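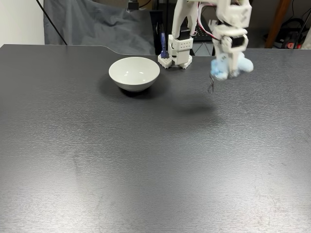

November
By the surfaces and tableware desk, Pirkutden

Dark tabletops and glazed bowls: marks, foot rings and cleaning

The dark grey tabletops supplied under the Tipoki name have now been in daily use at the Skadow and Vuvcombe sites for long enough to show where the wear falls. Most of the questions sent to this desk over the summer concerned one of two things: pale marks on the tabletop, and whether the white ceramic bowls are causing them. Both are covered in this item. Cleaning of the legs and frames was dealt with in the spring issue and has not changed.

Types of mark

A brushed finish in a dark colour shows three kinds of mark, and they need different treatment. Smudges are grease from hands and sleeves. They lie on top of the finish and come away with a damp cloth. Specks are mostly dust, crumbs or dried drops of hard water. Scuffs are either material left behind by another object or a change in the finish itself, and the two can look the same from a standing position.

To tell them apart, clean a patch first, dry it, and then look across the surface at a low angle towards a window or lamp. A smudge will have gone. A deposit will still be visible and will usually feel slightly raised under a fingernail. Damage to the finish will be visible and will feel level, or very slightly sunk. Do this before reporting a scuff. A good number of the tabletops reported as damaged at Vuvcombe were cleared with a cloth.

Overhead lighting makes a tabletop of this kind look patchy even when it is clean. The mottled texture reflects unevenly, so pale areas seem to move as the viewer walks past. If the pale area moves, it is reflected light. If it stays where it is, clean it.

Bowls

The bowls in use with these tables have a wide rim, a curved body and a small foot. All of the weight goes through the foot, and the foot ring is normally left unglazed so that the bowl does not stick to the kiln shelf during firing. Unglazed ceramic is abrasive. A bowl that is lifted and put down does very little to a tabletop. A bowl that is pushed across it, particularly when full, can leave a short pale arc.

All bowls held at Skadow were checked in the autumn. The total was 892. Of these, 684 had a foot ring smooth enough to be used directly on the tabletops. The remainder were rough at one or more points and were set aside for rubbing down. The fault was most common in bowls from older deliveries, although a few from the latest delivery were also affected.

The test is simple. Turn the bowl over on a folded towel and run a dry piece of old nylon stocking around the foot ring. If it catches, the ring needs work. A fingertip is less reliable and can be cut by a chip, so do not use one.

Rubbing down

Use a wet diamond hand pad in a fine grade. Hold the bowl upside down on the towel, keep the pad flat and wet, and work around the ring with light pressure. Keep the pad off the glaze. A rough ring should be smooth within a few minutes, and any bowl still catching after 12 minutes should be withdrawn. Rinse away the grey slurry under running water and do not allow it to dry on the bench or the towel. Ceramic dust should not be breathed in, and for the same reason dry sanding is not permitted at either site.

Bowls with a chip on the rim or a crack running up from the foot are not to be rubbed down. They go straight into the breakages crate.

Cleaning the tabletop

1. Brush or lift off loose grit. Do not wipe it, as a cloth will drag it over the finish.
2. Wipe with a well-wrung cloth and warm water with a little washing-up liquid. Follow the direction of the brushing where it can be made out.
3. Wipe again with clean water.
4. Dry at once with a second cloth. Most of the complaints about streaks come from tabletops left to dry in air.

Cream cleaners, scouring pads and melamine sponges must not be used. All three will polish the high points of the texture and leave a shiny patch, and the patch cannot be reversed on site. Furniture polish is also ruled out. It evens the colour for a day or so and then collects dust.

Ceramic deposit that survives washing can often be removed with a soft white eraser, used lightly and in one direction. Wash and dry the area afterwards. If the mark has not changed after a dozen or so strokes, stop and enter it on the table sheet.

Edges and corners

The edges collect more grease than the middle and are easily missed, especially on the far side of a table that stands close to a wall. Any notch or step in the edge should be cleaned with a corner of the cloth folded over a fingertip. Do not use a knife or scraper to clear it.

Mats

Felt mats are optional at Skadow and will remain so. Vuvcombe has asked for them at every place and 344 have been ordered. They should be shaken out before each use, as a mat with grit trapped underneath marks the surface more quickly than a bare foot ring does. Rubber mats are not a substitute. Some rubbers leave a dull outline on dark finishes if kept in one position for several weeks.

Table sheets for both sites should reach this desk by the end of the month. Give the table number, the type of mark and its distance from the nearest two edges.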